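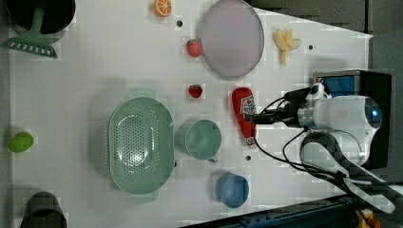

**Minutes of the parents' and staff meeting, Stovton Playgroup**

January, started at 18:30 in the small room. Present: nine parents, three staff, and the author of these minutes as secretary. Two families sent apologies.

**1. Minutes of the last meeting**

They were read and accepted with one correction. Under the point about the coat hooks it was written "lower", and it should be "higher". The hooks are already moved.

**2. The play kitchen**

This point took the most time. Staff reported that the play kitchen is the most used corner in the mornings, and that toy food and real kitchen things have become mixed during the last months. Some parents like it this way, because children prefer a real colander or a real mug to a small plastic copy. Other parents are worried about breaking and about hygiene.

After discussion the following was agreed:

- The toy fruit stays: the strawberries, the bananas, the orange slice and the green one, about which the children do not agree what fruit it is.
- The mint-green colander stays also. It is used as a hat, a boat and a drum, and until now it has no damage.
- The lavender plate stays. One parent asked for more plates in the same size, so that children do not wait for one plate. Staff will look for them.
- The mug and the blue cup can stay if they are washed at the end of each day with the adult dishes. If one of them gets a chip, it must be thrown away the same day.
- The ketchup bottle was discussed separately. A parent asked if it can be confused with food at lunch. It was decided that it goes on the shelf during lunch and comes back after.
- The dark pan and the green slotted spatula stay together in the low cupboard. Staff asked that the spatula is not taken to the sand table, as happened before the holidays.

One parent proposed to buy a complete new kitchen set from Udolik. The price in the catalogue is 700 with delivery. The proposal was put to a vote and did not pass, two for and seven against. Staff did not vote. It can be proposed again in spring.

**3. Storage and tidying**

The big box for the kitchen things is too deep and the children tip it over to reach the bottom. It will be replaced by two shallow ones, one for food and one for dishes. Labels with drawings will be made by the older group.

The question was raised who does the tidying at noon. At present it is done by the person who is nearest, and this is not always fair. From next week there will be a list on the door. Parents who help in the morning are asked to stay ten minutes longer when their name is on it.

**4. Money**

The winter sale brought 67 more than last year. The account now stands at some 3000, after the heating is paid. The money for the two shallow boxes was approved without discussion. The invoice from Jabłońska for the curtains has not arrived, although the curtains are hanging already. The secretary will write to them again.

**5. Visit to Rirndale**

The playgroup in Rirndale invited us to see their outdoor kitchen. Eleven children are interested at the moment. We need one more car with child seats. It was asked if the visit can be in the afternoon, but the younger children sleep then, so it will stay in the morning. Each family brings its own lunch and a change of shoes.

**6. Other points**

- The tap in the small toilet drips again.
- Two gloves and one blue scarf are in the lost box.
- Somebody is still in possession of the second key to the shed. Please look in your coat pockets.
- A parent offered dried beans and pasta for pouring games. Staff thanked for the offer, but small beans are not suitable for the youngest group. Large pasta is welcome.

The next meeting will be in the same room at the same time. The point about the sleeping mats was not reached and will be taken first.

The meeting ended at 20:10.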